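Shop Floor List
Posted in May, 4:12 pm
By Orathai Suksawat

Replying to the question from the Triltport side about the picking cell. I have put the part I am answering underneath, and the rest of my reply follows it.

> We have been told the Karaca line gets a robot for offcut picking before the
> summer shutdown. The people on that line want to know two things. Are the
> sorting jobs going, and who is expected to deal with the arm when it stops?
> The notice on the board says "staff will be supported" and that is all it says.

On the first point, no sorting job is being removed this year. Zumham has put that in writing and the shift leads have the letter. What changes is the work. At the moment a sorter bends over the table for most of a shift and picks flat pieces by hand. Under the plan the arm takes the flat pieces and the sorter checks grades, clears jams and handles anything the arm refuses. Two people per shift will stay on the table for the first seven weeks, the same as now. After that the staffing gets reviewed, and I would ask the stewards to be in the room for it.

On the second point, the line operator restarts the arm after an ordinary stop. Anything that needs the guard opened goes to maintenance. I know that is not how it went with the Zetine wrapper, where operators ended up doing both, and I have asked for it to be written into the job sheet this time.

The integrator is still working in simulation. Thin flat pieces are what they are spending their time on, and it is the same thing our sorters complain about.

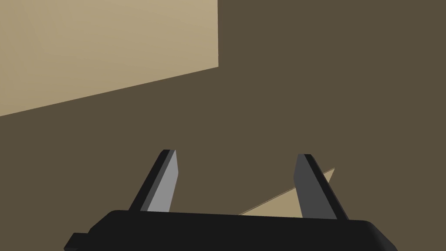
Simulation view from the gripper, with a thin beige piece between the two fingers.

The last report I was given covers 3002 simulated picks, of which 2381 were counted as good. I would not read much into that for our own line. Simulated pieces do not come with dust on them or stuck together in pairs, and the report says nothing about either. I have asked for a trial with our real scrap before anyone agrees to a rate.

Rates are my main worry. The draft has a target of 68 pieces per batch with no allowance for stops. If the arm misses and the sorter has to make up the difference, then the sorter is working to the machine's number — and that has to be settled before the thing is switched on.

Training is one paid day per person, on shift. Night shift has not been given a date yet. If you are on nights and want to be in the first group, tell your lead and copy me.

Please send corrections to the list so everybody gets them. I will forward the draft job sheet once the Triltport stewards have seen it.

Orathai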